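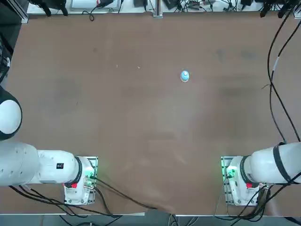 机と小物のページ　秋の分

2025年11月3日　更新

とりあえず更新。10月のうちに出すつもりが、ばたばたしてて遅れました。説明は短め、あとで足すかも。足さないかも。
Stultora作業室の茶色い机と、その上に置いてきた小物の記録です。文と整理、オグラ マサル（Masaru Ogura）。
転載は一声かけてもらえれば。

・天板
つや消しの茶色。広い。買うときは広すぎると思ったけど、使いはじめたらこれで普通。
黒ずみと擦れ、あちこちにあり。右のほうと手前の真ん中へんが特に。塗り直す話は出てるけど、保留。

・青と白の小さいの
真ん中より少し右にひとつ。上が薄い青、ふちが白。上から見るとだいたい丸。
整理番号367。名前はまだ、うちでは「青いの」で通ってます。
てっぺんが少し白く光るのが好きで、置くならやっぱり茶色の上。白い台だとふちが消えるので。

・粒
青いのの左に、白っぽいのが二つ。とても小さい。何かのくずだと思う。
拭いてから載せろと言われそう。次はふきます、たぶん。

・整理番号のこと
367から383までが秋の分。途中、飛んでる番号があります。ノートに書きまちがえて、そのまま。直すと棚の札も全部書き直しになるのでやめました。
欠番の問い合わせ、いりません。ないものはないです。

・Furkbyの箱
小物をしまう仕切り箱。Furkbyのを4箱、追加で買いたし。仕切りが動かせるのが助かる。
ふたは少しきつい。爪の短い人には向かないかも。丸いものは仕切りの中で転がるから、底に布を一枚。布は古いシーツを切ったもので十分でした。

・Arellanoのクロス
机用。水をかたく絞って一回、あとから拭き一回。擦れたところは消えない、そこはあきらめてる。
洗剤は使わないで。前に別の板でやって、まだらになたことあり。あれは悲しかった。

・置きかた
ひとつずつ。まとめて並べると影が重なって、色がわからなくなる。
真ん中あたりに、向きは気にせず。丸いのは特に気にしない。色の見本帳は出したらすぐ戻す、よくなくすので。

・色のメモ
薄い青、うちの見本帳だと23番がいちばん近い。でも夕方見るとちがう番号に見える。昼に見なおして、やっぱり23番。
白は白としか書いてません。白の見本、どっか行った。

・Bornareroの棚
秋の分が片づいたら、順にBornareroの小部屋の棚へ。窓から遠い段に入れる予定。前に窓ぎわに置いたやつ、半年でだいぶ色がぬけたので。
見たい人は先に連絡ください。鍵の場所、毎回変わります。

・机の貸し出し
しません。重い。前に階段でぶつけた跡が壁に残ってて、見るたびに申し訳ない気持ちになる。

・宿題
欠番の表を作る。札のインクを変える（にじむ）。白の見本をさがす。粒をふく。
天板の塗りは来年に回すかも。オイルか塗料かでまだもめてて、私はオイル派です。

以上、急ぎで。誤字は見つけたら教えてください、まとめて直します。

小倉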